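Projects > Pratside bench study > Questions we get

June – by Mimoza Begović

We put our first results from the Pratside study up in the spring, and the letters have been coming in ever since (thank you, we read all of them!). The same handful of questions keeps turning up, so I've gathered them here with the longest answers I could get away with.

What is the task?

A two-armed robot handles a padded tool beside a small black unit with a perforated end, near the front edge of a table. We want to know how well it can learn that from people showing it.

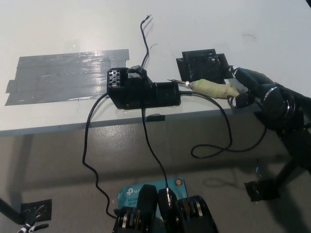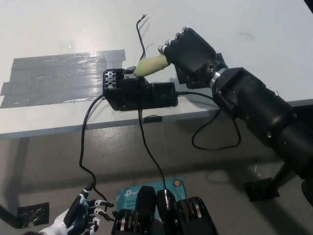
How does the robot learn it?

One of us guides the arms through the motion while the views and the joint positions are recorded, and we do that 70 times. A policy is then trained to predict the next short stretch of movement from what the robot sees and where its joints are. There are no hand-written steps in between – if the demonstrations are sloppy, the robot will be sloppy too, and we've had a few humbling afternoons over that.

And how well does it do?

With our usual training it finished 74 percent of its test runs. We count a run as finished only if the tool reaches its target and the grip holds all the way through, so a lovely approach followed by a slip is a failure, I'm sorry to say.

What goes wrong most often?

The last little bit of the approach. The arm gets nicely close and then hesitates, or comes in at a slant and nudges the unit. Cables are our other headache, as they never hang quite the same way twice, and the policy can get distracted by them. Shifting them between demonstrations helped more than I'd expected.

Is this the same method as the Fladham paper?

It's a close cousin! Fladham predicts one movement at a time and we predict a short run of them, which gave us smoother motion but slower corrections. The comparison with Drollden is harder to make fairly, and I'd rather wait until we've run both on one setup.

Will you share the recordings?

Yes, once Fülöp, our labeling tool, has been through the last 2 batches. Please do keep writing in the meantime, especially if you've tried something similar and had it fail.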